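폴트데일 강등권 관찰 일지, 혹은 내가 주말을 버리는 방법

엄밀히 말하면 우리는 아직 꼴찌가 아니다. 골 득실에서 플레덤보다 두 골 앞서 있다. 승점은 같고, 맞대결 전적은 우리가 밀리는데, 다행히 이 리그는 맞대결을 나중에 따진다. 규정집을 뒤져 가며 안도하는 팬이 된 지도 벌써 한참이다.

폴트데일 경기를 보기 시작한 건 순전히 시간대 때문이었다. 잠이 안 오던 시절 새벽 4시에 틀 수 있는 축구가 그것뿐이었다. 그때는 중위권이었고, 왼쪽 풀백이 공격에 나갔다가 안 돌아오는 게 매력이라고 생각했다. 지금도 안 돌아온다. 매력은 좀 줄었다.

지난 경기 이야기

전반 15분까지는 정말 괜찮았다. 압박도 맞았고, 미드필더 둘이 서로의 존재를 아는 것처럼 움직였다. 코너킥도 짧게 처리하지 않았다. 나는 커피를 내리러 가면서 오늘은 다르다는 말을 소리 내어 했다. 물이 끓기 전에 실점했다.

실점 장면은 설명하기도 민망하다. 골킥을 짧게 연결했고, 센터백이 받아서 골키퍼에게 돌려줬고, 골키퍼가 다시 센터백에게 줬는데 그 센터백은 이미 다른 데를 보고 있었다. 후방 빌드업이라는 게 원래 상대를 끌어내려고 하는 거라는데, 우리는 상대를 끌어내서 골문 앞에 데려다 놓는다.

후반에는 감독이 스리백으로 바꿨다. 이번 시즌 내내 이기고 있을 때는 스리백, 지고 있을 때도 스리백인데 시작만 포백이다. 그럴 거면 처음부터 그렇게 나오면 될 텐데, 아마 내가 모르는 깊은 뜻이 있을 것이다. 80분에 동점골이 들어갔다. 수비수 무릎에 맞고 굴절된 슛이었고, 나는 그걸 올해의 골로 뽑을 생각이다.

원정 팬 구역 쪽 카메라가 잠깐 비춘 응원가 현수막에는 강등은 없다고 적혀 있었다. 플레덤 팬들도 똑같은 문구를 들고 다닌다. 둘 중 하나는 틀렸다.

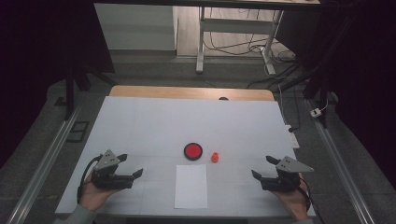 남은 일정, 그리고 산수

남은 경기 중 홈경기가 두 번이다. 하나는 플레덤전이고, 다른 하나는 이미 우승을 확정했을지도 모르는 팀과의 경기다. 나는 후자에 더 기대를 건다. 휴가 계획을 세우는 팀만큼 반가운 상대가 없다. 문제는 우리 선수들도 가끔 휴가 계획을 세우는 얼굴로 뛴다는 점이다.

플레덤전은 이기면 사실상 잔류, 비기면 다시 계산기, 지면 규정집을 처음부터 읽어야 한다. 혹시나 해서 승강 플레이오프 조항도 미리 읽어 봤는데, 원정 다득점은 적용되지 않는다고 한다. 원정에서 다득점을 해 본 적이 없는 우리로서는 크게 손해 볼 것도 없다.

공격수 문제는 여전하다. 겨울에 데려온 스트라이커는 키 165에 발이 빠른 선수인데, 우리는 그 선수에게 줄기차게 높은 크로스를 올린다. 본인도 처음에는 점프를 했다. 요즘은 공이 머리 위로 지나가는 걸 눈으로만 배웅한다. 그래도 발밑에 공이 왔을 때는 뭔가가 일어난다. 세 경기 전 프릴라 원정에서 넣은 골이 그랬다. 수비수 사이로 들어가는 땅볼 패스 한 번이면 되는 거였다. 코칭스태프 중에 누가 그 영상을 좀 돌려 봤으면 좋겠다.

신발 이야기 조금

별 상관은 없지만, 나도 동네에서 공을 찬다. 시즌 초에 새로 산 미즈노 축구화가 이제야 발에 맞기 시작했다. 뒤꿈치가 까지던 것도 나았고, 이제 못 차는 이유를 신발에서 찾기 어렵게 됐다. 우리 팀도 지난 경기에서 졌는데, 내가 짧게 준 골킥 때문이었다. 응원하는 팀을 닮는다더니 하필 그런 걸 닮는다.

플레덤전은 새벽 4시다. 알람은 두 개 맞춰 둘 생각이고, 이번에는 커피를 킥오프 전에 내려 놓기로 했다.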